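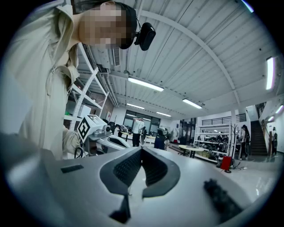
Fri 23 October

I've eaten pickled cabbage all my life and had never once seen where it comes from, so when Indira Kamath rang to say there were two places going on the Korkar open day I said yes before she'd finished the sentence. Korkar make the jars with the green lids, sauerkraut mostly, plus beetroot and a very good dill gherkin.

We got the early train to Tatance and walked up from the station (uphill all the way, wear proper shoes!). There were 24 of us in the group, all in hairnets, and Halyna Kovalchuk took us round. She runs the fermenting side and talks at a tremendous speed, so I missed a fair bit, but the gist is this. The cabbages come in whole, get cored and shredded, and then go into the tanks with salt and nothing else. No vinegar! I'd always assumed vinegar. The sourness comes by itself if you leave it alone long enough, and theirs gets five weeks.

One tank holds 1000 kilos, and when they lift the cover the smell goes right up your nose, sharp and a bit like cider. Indira went back for a second sniff. I didn't.

The caraway question came up, of course. Halyna is firmly for it, a man from Purkia was firmly against, and they went at it all the way down the corridor to the tasting room. I like it in small amounts, toasted first.

Tasting was the best bit. We had the young kraut, still crunchy, then one from last March that had gone soft and almost sweet, served warm with apple and a spoonful of goose fat on rye bread. I had three slices. The beetroot one I could take or leave, too earthy for me.

The shop is small and the queue was slow, but I came away with four jars and a bag of caraway. They do another open day in spring and you have to ring to book. Ask for the afternoon tour if you can, as the morning one clashes with the only decent bus back.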